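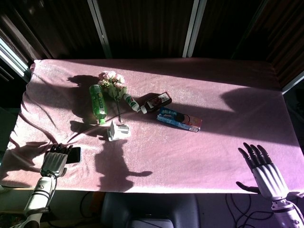
Fig. 4. Table-clearing task before the first pick, left hand at the phone, right hand open.

4. Clearing a table

Okay, this is the section most people skip ahead to, and I get it. I wanted to know if the Prurkar could tidy up a table too. My short answer is sort of, on a good day, if you set it up with some care. It's slower than you are and it makes odd choices, but it can get through a small table of mixed stuff, and I've had a lot of fun getting it there!

You should have finished hand calibration (section 3) before you start. If the fingers still twitch when the arms are parked, go back and do it again.

4.1 Setting up the table

1. Put down a plain cloth and tuck the far edge in. Wrinkles are okay. Big folds are trouble, because the fingertips catch them and then everything comes along for the ride.

2. Lay out no more than ten items for your first run. Mix the shapes: a bottle on its side, a couple of small bottles, a long cookie box, a phone, a fake flower with a thin stem. Use things you don't mind dropping.

3. Leave a hand's width between items if you can. Small bottles with their caps nearly touching are a harder test, so save that for later (or don't, I never do).

4. Check the light. Strong sun across a pale cloth gives you glare on plastic and hard shadows, and the older Bumov vision package would happily reach for a shadow. Version 1952 and up is much better about it. I still run a test in the sun once in a while, usually late in the morning, just to keep it humble.

Caution: Keep loose cables away from the forearms. Check both sides before you turn on the motors.

4.2 Running the task

1. Wake both arms and wait for the ready tone.

2. Open the task list and pick 1436, Clear Table. (Task 2000 looks almost the same on the menu, but that one sets the table. Ask me how I know.)

3. Set the speed to 5. You can go faster once you trust it, and I mostly don't.

4. Stand back and press Start. Keep the stop button in your hand the whole time, please.

5. When it finishes, press Hold before you reach in.

Caution: Never put your hand between the two robot hands while the motors are on, even if it looks parked.

4.3 What to expect

Boxes are easy. Bottles on their sides are pretty good too, as long as they don't roll. Phones are the hard one! They're flat and slick and there's not much for a finger to get under. My best results come from letting the hand drag the phone to the edge of the table first, which you can turn on under Flat Items.

Thin stems are hit or miss. I tried the soft fingertip covers from Kidholm and they helped a little, but they wear out fast.

Note: A full run takes me about twelve minutes. I could do the same job in one, so no, I haven't handed over my kitchen yet.

If an item gets dropped, leave it there and let the run finish. The Andrade log viewer marks each missed grip in orange, and you'll want that list for section 5, where we retrain the ones it keeps missing.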